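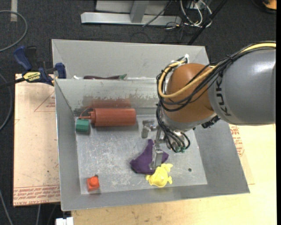
Set Times for Municipal Water Meter Replacement Should Follow Flow, and the Calendar Should Be Retired

Most small water utilities replace residential meters on a fixed schedule. The usual figure is 15 or 20 years, and it is usually inherited from a predecessor who inherited it as well. My argument is that age alone is a poor trigger for replacement, and that a utility with even modest billing records already holds the data it needs to do better.

A mechanical meter wears in proportion to the volume that has passed through it, with water quality as a second factor. Wear shows up first at low flow. A worn meter may still register a shower within tolerance and miss most of a leaking toilet. The loss is invisible on any single bill, and across a service area it ends up in the category the annual audit calls apparent loss, where it tends to stay.

Consider the district I worked in for most of my career, which serves 3003 connections in and around Hultberg. The replacement policy was strictly by age. In one program year we pulled 640 meters and sent a sample of them to the bench before scrapping. Many of the oldest units came from seasonal cottages and passed at all three test flows. They had been installed long ago and had hardly turned. Meanwhile a row of duplexes on the north side, with meters less than half as old, stayed in the ground because the list had not reached them. When Jayson Pascual tested a few of those on his own initiative, the low-flow readings were bad enough that he repeated the run on a second bench.

The standard objection is administrative. An age list is easy to produce, easy to budget and easy to defend in front of a board. Themis Politis, who ran our finance office, made this case to me more than once, and he was right about the first two points. I disagree on the third. A policy that removes sound meters and leaves failing ones in service is defensible only as long as the board never asks for test results.

The alternative is not complicated. Take cumulative registration from the billing system. Rank accounts by it within each meter model and size, since models differ. Bench test a sample from each band and find the volume at which low-flow accuracy drops below the limit the utility has adopted. Replace by that volume, and keep a generous age cap for register failure, seals and batteries. Retest the threshold every 3 years. Our own first pass, done by Asuka Takeda in a spreadsheet, took about 60 hours, most of it spent reconciling serial numbers that had been entered two different ways.

There are real limits. Cumulative volume is only as good as the change-out records, and a meter swapped without a closing read corrupts the history of both units. Sand and hardness vary by pressure zone, so a threshold found in one zone should not be carried to another without testing. Very small systems may not have enough meters of any one model to draw a useful sample. For those, pooling results with a neighbor is reasonable -- Trurkis and Gautam could do so tomorrow, given that they buy from the same supplier and draw on the same aquifer.

I am less patient with the claim that remote-read meters make the question obsolete. A radio transmits whatever the register says. If the measuring element under-registers, the utility receives a wrong number more often and with a time stamp. Several districts have spent heavily on endpoints and attached them to old meter bodies, which preserves the error and adds a battery to maintain.

The bench testing budget is generally the first line cut in a lean year. It should be close to the last. Without it, neither an age rule nor a volume rule can be checked against anything, and the replacement list for July will be drawn up the same way it was the year before.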